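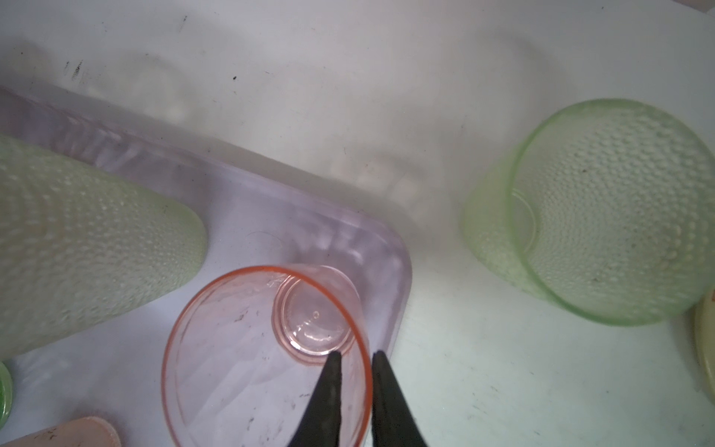 Fig. 1. Light green plastic cup on its side in a translucent lavender tray.

COSTUME FOR SCREEN
Handout 4: Breaking down and ageing garments
Tutor: Lindiwe Sibiya

4.1 Scope
Breaking down is the controlled treatment of a garment so that it looks worn, faded, soiled or repaired. It starts after the final fitting has been signed off. Alterations made later will expose untreated cloth at the seams and hems, and these then have to be matched by hand.

4.2 Reading the script
Mark each story day in the script and list the garments worn on it. Note any change of condition within a day (rain, a fall, a tear). A coat seen across several story days may need more than one copy, each held at a fixed stage. Copies are numbered inside the collar or waistband. Stage 1 is the lightest treatment.

In the Shezi exercise the lead wears one work jacket through the whole film. The breakdown sheet calls for 2 copies: one for the opening in September, one for everything after the fire. Students often ask for a third. The budget does not allow it.

4.3 Where wear occurs
Wear follows the body and the job. Check cuffs, elbows, pocket edges, the seat, the knees and the inside of the collar. A driver's jacket fades on one shoulder before the other. A garment handed down from an older relative carries the first wearer's creases, and an old hem line may show where it has been let down.

4.4 Methods
Abrasion: sandpaper, wire brush or cheese grater, used dry. Begin at the edges.
Fading: repeated washing, then sunlight. Test dyed cloth on a seam allowance.
Soiling: thinned fabric paint applied by sponge or spray. Let each coat dry and view it under the set lighting before adding another.
Shaping: damp the cloth, weight the pockets and leave on a stand overnight.

Synthetic cloth resists abrasion and tends to shine. For the Plinard shirts, order the cotton version and not the blend. Flosell lining must be masked before any spraying.

4.5 Records
Photograph front, back and both sleeves at each stage. Enter the treatment, the number of passes and the drying time on the garment card. Continuity will ask for the card when a copy is replaced.

4.6 Coursework
Treat one plain garment to stage 2 and submit it with its card and a rationale of 200 words. Total spend must not exceed £30. Jedasport tracksuit tops are accepted if the logo has been removed first.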